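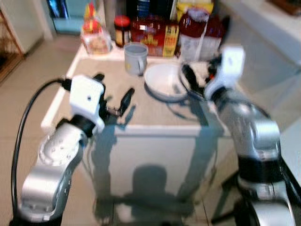 Head camera, bowl task, Avar cell. Right gripper at the bowl rim, left open over the table.

Friday, May, Atemstead bench

Teleop session on the two-arm setup, bowl relocation with the mug left in place. Operator Gergely Borbély, notes mine. Recording through Grumia, leader arms on the Bognár stand. Target for the week is 121 episodes; 100 were in the folder this morning before any cleanup.

Setup as in the last entry. Groceries stay in a row along the back edge of the table, bowl right of center, mug to its left and slightly behind. The row is there as clutter and must not be touched in this task. An episode in which either gripper makes contact with the row gets marked bad, even if the bowl ends up in the right place.

Task definition, since the wording has drifted between people:
Start: both grippers open, clear of the table, arms at rest pose.
Right gripper takes the bowl by the rim.
Right arm lifts, moves the bowl to the tape mark, lowers, opens.
Left arm holds a ready pose over the table for the whole move and does not grasp anything.
End: both arms back at rest, operator presses the pedal.

Gyula Fekete asked why the left arm is recorded at all if it does nothing. The later task is a handover and the policy has to have both arms in the action vector anyway. I would still like the left arm held steadier. Gergely tends to let it follow when he leans right, and the drift shows up in the joint log as a slow slide at the shoulder. Told him to park the left leader against the stop. Episodes after lunch look better on that trace.

Blur on the head camera. The still at the top of this entry is typical of the approach phase. The grippers and the bowl can be made out but the print on the packages cannot be read. The wrist cameras were fine at the same timestamp. Exposure was on auto. Locked it at a shorter value at 14:30 and raised gain to compensate. Noise is up a little on the gray tabletop. Have not decided if that is a fair trade – will compare training loss on both halves before changing it again.

Shadows. With the overhead light where it is, both arms throw long diagonal shadows over the front panel and onto the top, and there is a round head shadow low on the panel. If these stay the same in every episode the policy may lean on them. Options are a diffuser or moving the table between blocks. Diffuser is on the shelf in the other room but the clamp does not fit our rail. Gyula will look at the clamp.

Rim grasp. Most of the failed attempts come from approaching too low, so the lower finger meets the side of the bowl and pushes it back toward the row. Coming in from above and behind the rim works better, with the wrist tipped up and the fingers closed only after the bowl stops moving. There is no force feedback on the leaders, so the operator has to judge contact by eye. Gergely now pauses before closing. The pause is visible in the data and I do not want it longer than it has to be, otherwise the policy learns to stand still there.

Latency check between leader and follower: no change from the last reading. Dropped packets on the right arm once, when the network drive was syncing. Sync is now set to run at night.

Cleanup pass at the end of the day on the 100 from this morning: 26 marked bad. Of these, 7 were contact with the row and the rest were missed rim grasps or an early pedal. I kept the bad ones in a separate folder with the reason in the file name. Do not delete them, Gyula wants the missed grasps for the failure classifier.

To do:
Tape mark is lifting at one corner, replace.
Recheck right gripper zero before the first episode.
Write the exposure value into the session header, it is not saved by default.
Ask Gergely to redo the early pedal episodes first.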